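Wallpaper makes a comeback in Solisau as old printworks reopens

3 comments
12 shares

A wallpaper printworks that closed its doors eight years ago is to start production again in Solisau, after a local buyer agreed to take on the building and most of the old machinery.

The Cirillo works, on the river side of the town, once supplied shops across the region with patterned paper for living rooms, hallways and hotels. It shut when orders fell and its last owner could not find anyone to take over the lease. The doors have been locked ever since, apart from a few open days.

The new owner is Amedeo Farina, who ran a paint and decorating shop in the town before selling it last year. He said the first rolls should be ready in June, starting with a small range of designs taken from the firm's own pattern books.

"People were painting everything white and grey for a long time," he said. "In the shop we had more and more customers asking for something with a pattern on it, and we had to send them elsewhere or order it in. Some of them waited months."

There are 135 patterns in the books, which were kept in a dry store on the upper floor. Farina plans to bring back eight of them in the first year. Most are florals and damasks in warm colours, the sort of thing many people in Solisau will remember from their grandparents' houses. A stripe and a plain textured paper will follow if sales are good enough.

Damask patterns take their name from the woven cloth they copy. The motifs are usually set in staggered rows, so that each one sits between the two above it. The effect is handsome on a large wall but it makes more work for the decorator, who has to line up each strip with the last and will throw away more paper than with a plain design.
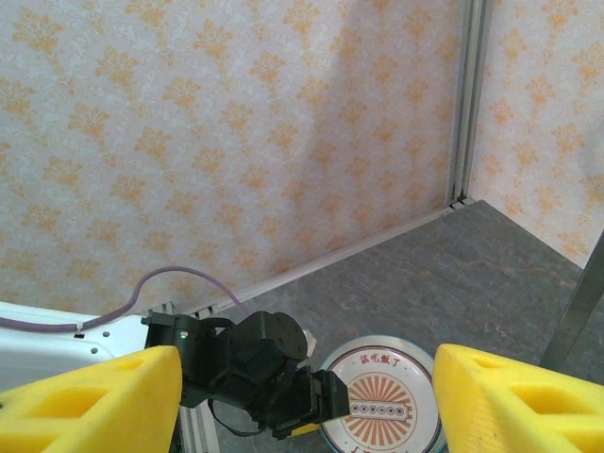
Floral motifs in orange-yellow on a cream ground, carried round a corner.

Lino Sartori, a decorator with long experience of hanging patterned paper, said corners were where most home jobs went wrong. Few rooms are truly square, and a full strip pushed round a corner will often crease or drift out of line.

"Cut it so that a little goes round, then start again with a fresh strip and a plumb line," he said. "You lose a bit of the pattern in the corner. You won't notice it once the furniture is back."

He also advised buying all the rolls at once and checking that the batch numbers match – colours can shift slightly from one print run to the next.

The works will employ eight people to begin with, two of whom worked there before it closed. One of them, Evaristo Ruggiero, has spent the winter cleaning and testing the printing machines. Two are running again and a third is waiting for new rollers, which are being made by a firm in Dunorov.

"They were built to last, but they don't like standing still," he said. "The rubber had gone hard and there was rust in places you couldn't get at without taking the whole thing apart. The first sheets we ran were terrible. They're better now."

The town council has given the project a reduced rent for the first 50 months. Councillor Gianni Messina said the building had been costing money to keep weatherproof and that he would sooner see it in use. Not all of his colleagues agreed, and the vote was close. Some had wanted the site sold for housing.

Farina said he had put his own savings into the business and had borrowed the rest. He would not give a figure for the loan. He expects to sell mainly through independent shops, with a small counter at the works for people who want to buy direct or look through the sample books.

Prices have not been fixed. Old price lists found in the office show that the firm once sold 64 kinds of border as well, though there are no plans to print those for now.

The counter will open from 9am to 1pm once production begins. Anyone with leftover rolls or photographs of rooms decorated with Cirillo paper is asked to bring them in, as several pages of the pattern books are missing and the original colours are not recorded.

3 comments
12 shares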